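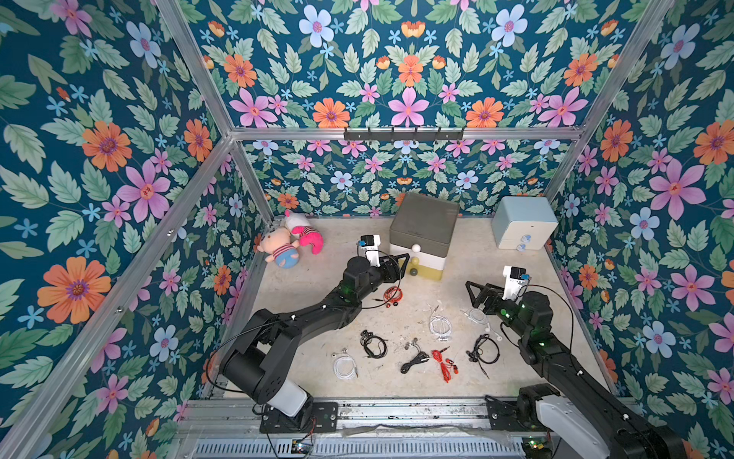
1/ Cable day on the two-arm cell!

Monday, October 9, 2023, and I get to spend all of it on my favorite kind of job, the fiddly kind. We call the cell Calado. Two arms on a shared rail, a hook rack on the back crossbar, and this month the work is wired earphones. I'll post as I go.

2/ First thing every time: park both arms, stop button in, power off at the supply. Then I wait for the joint lights to go dark before my hands go anywhere near the floor of the cell. Yes, every time, even for one loose clip.

3/ The wrist camera cables are what wear out on this machine. They're thin, they follow every move the arm makes, and they hate being bent in the same spot all day. I run each one through two fingers from the camera back to the base, slowly, feeling for flat spots or a kink.

4/ Left arm: one kink, just behind the gripper. Picture was still fine last week but I'm swapping it now. A spare cable costs me 20 minutes. A camera that drops out halfway through a run costs me the afternoon (ask me how I know).

5/ Slack! People always want the cable tidy and tight. Leave a loop. Fold the wrist all the way one way, then all the way the other, by hand with the power off, and if the cable goes straight at any point you need more. Then clip it. I like the clips a little loose so the cable can slide.

6/ Question from Nesma Shawky: doesn't a big loop catch on things? It can! Earphone cords are the worst for it, they grab anything. So the loop goes up and away from the fingers, and I do one slow pass over the floor with the earphones down before I call it done.

7/ Gripper fingers next. I wipe the plates, then close them on a strip of paper and tug. Even grip top to bottom, good. Slips at one end, the fingers aren't parallel and I loosen the screws and start over. A headphone cord is so much thinner than people think. If the tips don't meet, you get nothing.

8/ Right gripper failed the paper test, by a hair. Two screws, a nudge, retighten, pass. I did a small dance.

9/ Rail. Brush the slots, check every bolt on both base mounts. I put a paint-pen line across each bolt head in April so I can see if one has turned. One had! Left base. Snugged it up and redrew the line.

10/ If a base moves even a tiny bit, everything you taught that arm is off by the same bit, so after the bolt I redid the touch-off for the left arm. Stijn Martens wrote our routine for that and it's lovely. Three points, done before the coffee's cool.

11/ The log says 3686 cycles since the last full cable check. My rule is 1000, so, um. New reminder is set, and it's loud.

12/ Powered back up, cameras both showing, slow pass at low speed with my hand on the stop. New loop stayed clear of the cords the whole way. Full speed after lunch.

13/ Someone asked about the wallpaper. Big orange and pink flowers on teal, yes, and I love it. Inês Amaral picked it.

14/ Tomorrow: the little boards along the front panel. I want to relabel the wires before I forget which is which. Send me your favorite labels, mine keep peeling!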